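Print this page | E-mail this page

How a Theater Carries a Singer's Voice

A voice is a vibration. Two folds in the throat open and close quickly, and the air above them shakes. When a singer holds a middle A flat, slightly low, the folds may close 313 times each second. Faster closing gives a higher note.

Sound spreads out as it travels. In the Omell Theater in Atstead, which has 904 seats, the back row hears a weaker sound than the front row. Hard walls send some of it back. Soft things, such as curtains, padded seats and coats, soak some of it up.

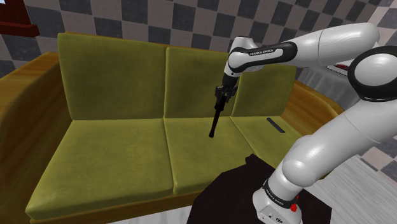 What the microphone does

A microphone turns the shaking air into a small electric signal. An amplifier makes the signal larger. Loudspeakers turn it back into shaking air. The Omell has 4 main loudspeakers.

Word to know
Echo: a sound that bounces back late enough to be heard a second time.

Related items
Why Do Orchestras Tune Up?
What Is a Duet?
Inside the Torres Pipe Organ
Titico: How a Stage Musical Is Lit

This site uses cookies. Accept | Settings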